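Home | Diary | Kitchen | Workshop | Index

March 8, 2018
Posted by the Clikitach diary

Utensil drawer, second pass. The first pass was in July and did not hold. The drawer had gone back to its previous state: long tools lying diagonally over short ones, the whisk caught on the runner, opening travel limited to half of what the slide allows.

I emptied everything, wiped the base with dish soap and a damp cloth, and measured. Internal width is 548 mm at the front. The back is 2 mm narrower, which explains why the old Prastent divider always sat crooked and lifted at one corner. I had blamed the divider. It went into the box for the hardware shelf, to be trimmed later if I find a use for it.

Sorting was by length first and by material second. Metal goes on the left, wood in the center, plastic on the right. Plastic gets its own bay on account of the nonstick pan, which already has one long scratch from a fork and does not need another. Anything too long for the bay goes in the crock by the stove.

The cream and beige tools took the most time. They are close enough in color that I kept picking up the wrong one when they lay flat in the old arrangement. Standing up, the difference in width shows at once.

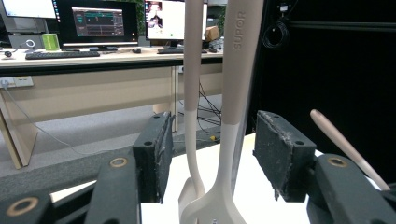
The narrow one and the wide one. SUPOR is molded into the handle of the wide one.

Both have pale working ends, which means turmeric will show. My usual treatment is baking soda paste, left on for an hour, then a rinse. It takes out most of a yellow stain and none of a tomato one. I have stopped trying with tomato.

Raised lettering on a handle holds flour paste. A dry toothbrush clears it before washing. After washing the paste has set and it takes twice as long. I note this for the second time in this diary, having ignored it the first time.

The crock was next. It is the gray Wunderlich one, 12 cm across the mouth, and too light for what it holds. With the ladle on one side it tips. I put a layer of clean gravel in the base, in a freezer bag, and it now stays upright with the ladle in any position. The gravel costs a little depth, so the short spatula no longer sits low enough to be stable and has moved to the drawer.

Discarded: a slotted spoon with a cracked neck, a pastry brush that sheds, one of the two can openers. Kept against my better judgment: the melon baller.

For dividers I used the Werer spring-loaded strips. They grip by friction on the front and back panels. The instructions say to compress and release. They do not say that the rubber feet slide on a waxed surface, and the inside of this drawer was waxed at some point. I rubbed the contact spots with fine sandpaper and the strips have stayed put through an evening of ordinary opening and closing. I will check them again after a week.

Time spent, 73 minutes, including a break to look for the sandpaper. The drawer now opens to full travel. The runner on the right side still clicks near the end and wants a drop of oil.

Next is the shelf with the pan lids. I have not measured it yet.

Recent entries
- Descaling the kettle, vinegar against citric acid
- Shelf paper that does not curl
- Cutting board oil, third coat
- Over a year with the same dish rack
- Spice jars, relabeled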